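The night the arm forgot where the table was
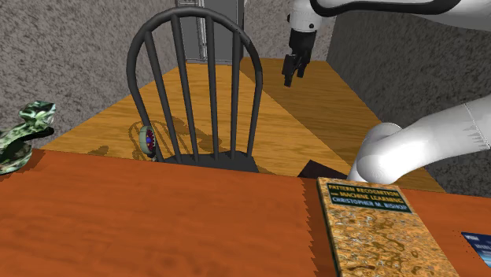

I went to Jaravside on a Friday to find out why a robot with a spotless record had started trying to punch its way through furniture. Hanyu Cui met me at the door with two coffees and a face like a long week. Her team at Kerow trains its arms in simulation first (cheaper than real ones, and you can crash them as often as you like), and for months everything had gone swimmingly. The test room on her screen is oddly homely, with its wooden table, a Windsor-style chair on the floor beyond it and a copy of Christopher Bishop's Pattern Recognition and Machine Learning lying flat on the tabletop. I own that book! I've never got past chapter two. The job was simple enough: move over the book, close the gripper on it, lift it, carry on.

It managed that 1,228 times in a row. Then they put the same software on the real arm, and on the very first go it came down 14 millimetres too low and kept pushing. The motors were perfectly happy to push, too, which is the bit that made my stomach turn over. Radomír Malý hit the stop button with his whole forearm and still has a bruise he's rather proud of.

So what went wrong? I'd been hoping for something dramatic, but the culprit was one line in a settings file. Somebody had raised the virtual table back in April to match a new bench, and the real bench was never delivered. The arm believed the file. There was a force limit that should have caught it, only it had been set to 400 newtons for a lifting test and left there, when everyone on the team would have sworn blind it was much lower.

"I'd checked the clever parts over and over," Hanyu told me, stirring a coffee that had gone cold by then. "I never checked the table."

They've since made the arm feel gently for the surface before every run, and the force limit goes back to its lowest setting whenever the thing is switched on. Radomír wanted a second stop button as well, on the other side of the bench, and he's got it. I had a go at pressing it on my way out, and it's very satisfying.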